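Hintergrundbilder für Handy und Rechner: Stelby räumt sein Archiv auf und legt 60 neue Motive dazu

Wer in den letzten Tagen bei Stelby nach einem frischen Hintergrund für den Sperrbildschirm gesucht hat, wird es schon gemerkt haben: Die Startseite sieht anders aus, die alten Kacheln mit den winzigen Vorschaubildern sind verschwunden, und oben rechts gibt es endlich eine Suche, die auch Umlaute versteht. Seit Freitag ist die überarbeitete Sammlung für alle freigeschaltet, und weil uns schon etliche Nachrichten dazu erreicht haben (vielen Dank dafür, wir lesen wirklich alles, auch wenn die Antwort manchmal ein Weilchen braucht), wollen wir ein bisschen ausführlicher erzählen, was sich geändert hat und was beim Alten bleibt.

Die wichtigste Zahl zuerst, weil danach am häufigsten gefragt wurde: 741 Motive stehen jetzt zum kostenlosen Herunterladen bereit. Darunter sind 60, die es vorher bei Stelby nicht gab. Der größte Teil der neuen Bilder stammt aus der Reihe »Trenel«, die viele von euch noch von den ruhigen Nebellandschaften und den Nahaufnahmen von Moos und Rinde kennen werden. Diesmal geht es deutlich farbiger zu, mit Abendhimmeln in Orange und Violett, mit Mohnfeldern und mit einer kleinen Folge von Leuchttürmen, die sich auf hohen, schmalen Bildschirmen besonders gut macht. Wer es schlichter mag, findet am Ende der Reihe auch einfarbige Verläufe, auf denen die Symbole gut lesbar bleiben -- für viele ja das eigentliche Kriterium, wenn man das Telefon hundertmal am Tag in die Hand nimmt.

Neu geordnet wurden auch die Kategorien. Bisher lagen Tiere, Pflanzen und Landschaften in einem einzigen großen Topf namens »Natur«, und wer nur eine Katze wollte, musste sich erst durch Berge und Wasserfälle blättern. Jetzt gibt es 11 Bereiche, von »Zeichentrick« über »Weltraum« bis »Stadt bei Nacht«, und jedes Motiv darf in zwei davon gleichzeitig stehen. Das klingt nach einer Kleinigkeit, macht beim Stöbern aber sehr viel aus. Die Zeichentrickabteilung ist übrigens die einzige, die etwas kleiner geworden ist: 67 Bilder mussten weichen, bei denen sich die Herkunft nicht mehr sauber klären ließ. Uns tut es um einige davon durchaus leid, gerade um die älteren Zeichnungen mit den kräftigen Umrisslinien, aber bei Bildrechten möchte Stelby verständlicherweise keine halben Sachen machen. Wer ein solches Motiv früher heruntergeladen hat und es privat auf dem eigenen Gerät benutzt, braucht deswegen nichts zu unternehmen.

Auch bei den Formaten hat sich etwas getan. Jedes Bild liegt jetzt in einer hohen und einer breiten Fassung vor, sodass man dasselbe Motiv auf dem Telefon und auf dem Monitor verwenden kann, ohne dass ausgerechnet der schönste Teil beschnitten wird. Beim Herunterladen schlägt die Seite von sich aus die Größe vor, die zum eigenen Bildschirm passt; wer lieber selbst entscheidet, klappt einfach das Menü unter der Vorschau auf und wählt von Hand. Für Tablets gibt es vorerst keine eigene Fassung. Das ist ein wenig schade, doch die breite Variante lässt sich dort mit zwei Fingern recht ordentlich zurechtschieben.

Die neue Vorschau gefällt uns besonders gut. Man sieht das Motiv nun probeweise mit Uhr, Datum und ein paar Symbolen darüber und merkt sofort, ob die Uhrzeit vor einer hellen Wolke verschwindet oder mitten im Gesicht eines Fuchses landet. Entwickelt wurde sie von Suvley, einem kleinen Studio, das für Stelby auch schon den Farbfilter gebaut hat. Der Farbfilter ist selbstverständlich geblieben und sogar ein Stückchen besser geworden: Man tippt auf einen Farbton und bekommt nur noch Bilder gezeigt, in denen dieser Ton überwiegt. Bei Blau und Grün klappt das schon wunderbar, bei Brauntönen rutscht gelegentlich noch ein Sonnenuntergang dazwischen.

Ein Wort noch zu den Favoriten, weil es da am Wochenende einige Aufregung gab. Die gespeicherten Listen sind nicht gelöscht! Sie liegen jetzt unter dem Herzsymbol im persönlichen Bereich, und man muss sich einmal neu anmelden, damit sie wieder auftauchen. Motive, die aus dem Archiv genommen wurden, erscheinen in der Liste als graues Feld und lassen sich mit einem Fingertipp entfernen.
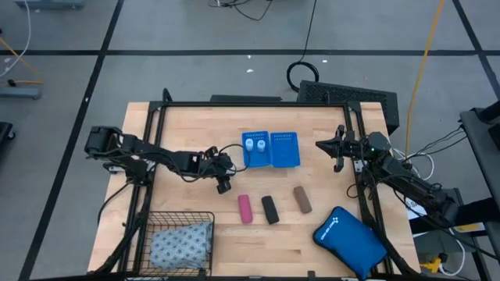 Erfreulich aufgeräumt sei das Ganze geworden, schreibt uns eine Leserin, nur vermisse sie die alte Zufallstaste, mit der sie sich jeden Morgen beim ersten Kaffee ein neues Bild habe geben lassen. Mit diesem Wunsch steht sie offenbar nicht allein da, denn Stelby hat auf unsere Nachfrage hin bestätigt, dass die Taste zurückkommen soll. Einen festen Termin gibt es noch nicht. Bis dahin hilft ein kleiner Umweg: Wer in der Übersicht auf »Sortieren« und dann auf »Gemischt« tippt, bekommt bei jedem Laden der Seite eine andere Reihenfolge und kann sich einfach das erste Bild nehmen.

Und weil auch danach gefragt wurde: Die beliebten Papier- und Leinenstrukturen von Timmermans bleiben im Angebot, ebenso die Jahreszeitenkalender, die man sich als Hintergrund auf den Schreibtisch des Rechners legen kann. Der Kalender für Januar ist schon da, mit Schneehasen in der hohen und einem zugefrorenen See in der breiten Fassung. Die übrigen Monate folgen nach und nach, jeweils ein paar Tage vor Monatsbeginn.

Für das Herunterladen einzelner Motive ist weiterhin keine Anmeldung nötig. Ein Konto braucht nur, wer Favoriten speichern oder eigene Bilder einreichen möchte -- das Formular dafür steht jetzt ganz unten auf der Seite, gleich neben den Nutzungsbedingungen.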